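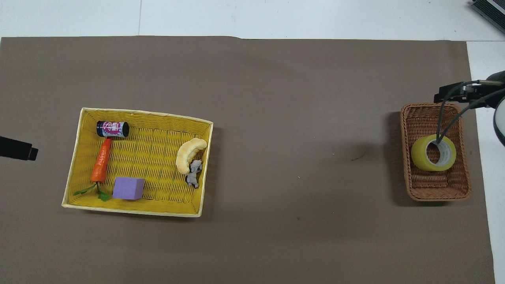 I'm trying to reproduce the main result from the Drirkska paper on our own arm and getting a number that makes me want to take up gardening. For anyone who hasn't read it, the claim is that if you train a pick-and-place policy on demonstrations where the operator varies the grasp on purpose, you need far fewer of them than if everyone grasps the same way every time. Our task is basket-to-basket transfer, with the usual toy-box residents in the yellow basket (carrot, banana, foam cube, a small can) and a roll of packing tape for the brown wicker one. The tape is my problem. The gripper fingers can go down into the hole in the middle, or they can straddle the wall of the roll, or they can pinch the whole thing from outside if it's lying the right way. All three are perfectly good grasps. The paper says to mix them.

So I mixed them. I collected 100 demonstrations on the tape, spread evenly over the grasp types, and trained with the Plinix codebase at default settings. The resulting policy goes down over the tape, hovers, and then picks a spot halfway between "in the hole" and "outside the roll," where there is neither hole nor outside. It presses on the cardboard like it's ringing for service.

With the boring dataset (same number of demos, fingers in the hole every time) it does fine. With the foam cube, the varied dataset does fine too, and even a bit better than the boring one, as advertised.

Things I've already checked:

- Camera calibration, twice, the second time out of spite
- Demo quality (I watched all of them, I have no social life)
- Action normalization
- Training to convergence, and then well past it

Is the result just not true for objects with holes? Or did I miss something in the method section? I've read it enough times to recite it at parties, if I were invited to any.

*asked by **wristcam_widow***

---

**otdale_basement**

You have the classic averaging problem. Your demos have several modes, your policy head can only express one, so it splits the difference. Left finger wants the hole, right finger wants the hole, the other half of your data wants something else, and the loss function is a diplomat.

The Plinix default is a plain regression head. Drirkska used a diffusion head for everything. It's in the appendix, in the table with the tiny font, under a heading that gives no hint of it. If you swap the head, the config change is small:

```
policy:
 head: diffusion
 action_chunk: 100
 seed: 5
```

Don't read anything into that seed. It was in the file when I inherited it.

The reason the cube works is that all the cube grasps look alike. You come down on it, you squeeze, and if you average two of those you get a third cube grasp. It's foam, so it forgives you. Average an inside grasp and an outside grasp on a tape roll and you get cardboard.

We had the same thing at Otdale with a mug. Half the demos took the handle, half took the rim, and the policy went confidently for the air between them. It looked like it was pinching a fly.

Also, when you say "spread evenly over the grasp types," were they shuffled within a session, or did you do all the hole grasps in one sitting and the rest in another? It matters more than it should. If the lighting shifted between sittings, the policy can learn to tell the time of day and pick its grasp from that. I lost most of March to this.

> **wristcam_widow:** They were in blocks. Of course they were in blocks. Changing the head tonight.

---

**tapeguy_2**

just use a suction cup

> **otdale_basement:** On a thing with a hole in it.

> **tapeguy_2:** small suction cup

---

**Myung_rig_notes**

The answer about the head is right, but I'd push back on one part of the original post, because I think you're testing a slightly different claim from the one in the paper.

What Drirkska varied was the approach: wrist angle, height at which the fingers start closing, where on the object they land. They did not vary the *strategy*. Look at their object list. It's blocks, plush things and fruit. I couldn't find one object where two demonstrators would disagree about what kind of grasp to use. So "mix inside and outside grasps" is your reading, and a reasonable one, but they never showed it helps.

We tried both on the Myung setup with a tape roll not unlike yours:

| Demos | Head | What we saw |
|---|---|---|
| Hole only, same approach | regression | Works until you rotate the basket |
| Hole only, varied approach | regression | Works, rotated basket included |
| Mixed strategy | regression | Presses on the cardboard |
| Mixed strategy | diffusion | Mostly works, sometimes changes its mind halfway down |

The second row is the paper's result, and you can get it without touching the head. Keep the fingers going into the hole, but come in from different wrist angles, and move the target basket between episodes. I'd move the source basket too.

The last row is worth knowing about before you celebrate. With a diffusion head it commits to one grasp per chunk, but it can resample on the next chunk and choose the other one. You get a nice descent toward the hole and then a sidestep. Longer chunks helped us, at the price of making it slower to react when the roll slides. We never found a setting that made both go away, and training up to 3,000 epochs only made it sidestep with more conviction.

If you rerun, please evaluate the two kinds of failure separately. "Missed the object" and "picked between grasps" got lumped together in our first writeup and it hid the whole effect.

> **wristcam_widow:** Reran with hole only, varied approach, regression head, episodes shuffled. It works with the basket rotated. I had the answer in my boring dataset all along and it only needed a wobblier wrist. Mixed strategy with the diffusion head is training now. Will post the split failures when I have them.

> **otdale_basement:** Check the lighting.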